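OK so I said I'd report back once the hall closet was finished, and it's finished enough that I can shut the door without leaning on it, so here we go. Long thread, get a snack!

Some background for the new folks. We moved to Grukinville in December, into an upstairs apartment with exactly one real closet. Everything we couldn't find a home for went in there. Winter coats, the good tablecloth, the vacuum, the box of cords, the other box of cords.

I kept telling myself I'd get to it when the weather was nice and I could open the windows. Then the weather was nice and I wanted to be outside. You know how that goes.

What finally got me moving was looking for the picnic blanket. I could feel a corner of it. I could not get it out. I pulled for a good long while and ended up with a scarf I thought I'd lost at my cousin's wedding, so not a total waste.

Step one was taking every last thing out and piling it in the hallway, which I know all the tidying people tell you to do, and I always skipped it before. I won't skip it again. You find out pretty fast how many gray things you own. Gray blankets, gray sweaters, a gray bath mat from two bathrooms ago.

I gave myself 90 minutes with a kitchen timer for the sorting part. It took the whole afternoon and a piece of the evening, but I liked hearing the timer go off, it felt like somebody checking in on me.

My piles were keep, donate, and ask about. The "ask about" pile was for things that aren't mine to decide on. If you live with other people I really do recommend having one. It saves a lot of hollering from room to room.
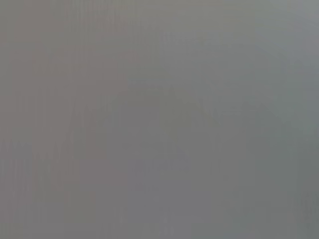

The blankets were the hardest part by far. I'd been folding them in half and half again and stacking them, and every time somebody wanted the bottom one the whole tower came down. So I switched to rolling. Fold in thirds the long way, roll snug, stand them up on end like bread in a basket.

A note on the rolling – it only works if they all come out close to the same height. The big quilt would not cooperate, so it lives on the top shelf now, all by itself, and I've made my peace with that.

For bins I went with the Dukitz ones, the soft kind with the handles on the short sides. I bought 4 and should have bought more, but the store over in Skirau had only those left in the size I needed and I didn't feel like driving back. If you're measuring your own shelves, measure the back as well as the front! My closet gets narrower toward the back wall and I'd have been so mad if I hadn't checked.

People asked me last time about labels. I used plain masking tape and a marker. I know the pretty ones are nice, and if they make you happy, go for it, but I change my mind about where things go for the first few weeks and tape peels right off.

Coats next. I had 8 on the rod and wore maybe two of them. The long wool one is staying no matter what anybody says. The rest of the ones I don't wear went in the donate bag, after I checked all the pockets. (Please check your pockets. I found a house key that doesn't open anything we live in.)

Then Tai, who is the cat, climbed onto the bottom shelf and settled down on the clean towels, and that was the end of the bottom shelf for the day. I worked around him. I moved the towels up one level that evening and gave him the old bath mat to lie on, so it's a good thing I hadn't bagged it up yet.

The vacuum went back in last so it can come out first. I hung the hose on a hook on the inside of the door, and that alone freed up more floor than anything else I did. If you only have the energy for one thing, maybe try the hook.

Still to do: the cords. I have sat down with both boxes and gotten up again. I think the plan is to plug in or match up whatever I can, put each one in its own little zip bag, and anything I can't match after a month goes to the recycling drop-off. If you have a better system I would love to hear it.

And thank you for all the sweet messages, by the way. I see there are 3000 of you reading along now and I can't quite picture it, that many people caring about a closet. I'm answering replies slowly but I do read them.

Linen drawer is next, probably after I've had a few days of just opening and closing this door and looking in. Oh – and the picnic blanket has a small hole in one corner, so if anybody knows a simple patch for fleece-backed fabric, please send it my way.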